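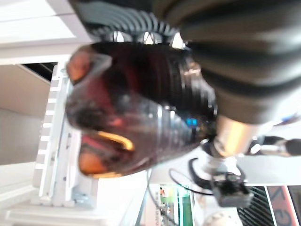 Bercombe Library Opens Household Sorting Room

The Bercombe Public Library has opened a sorting room on its lower level where residents may bring household containers, cables and small devices they no longer need. The room opened in September and is available to library cardholders at no charge.

Items brought to the room are placed on a shared table and sorted by kind. Containers in good condition, including colored translucent ones, are set aside for reuse. Metal pieces are kept apart from plastics, and cables are coiled and tied before they are shelved. Anything left after 30 days is transferred to the Rurnuson recycling depot.

"Residents told us they had drawers full of things they did not want to throw away," said Wálter Correa, head of community services. "They can now bring them in and take home something of use."

Last year, 2,014 items were handed in during a trial at the Sandov branch. Visitors are asked to bring no more than 5 items at a time and to empty all containers beforehand. Batteries, paint and broken glass are not accepted. The room closes at 4 p.m.

Contact the Library | © Bercombe Public Library | Back to top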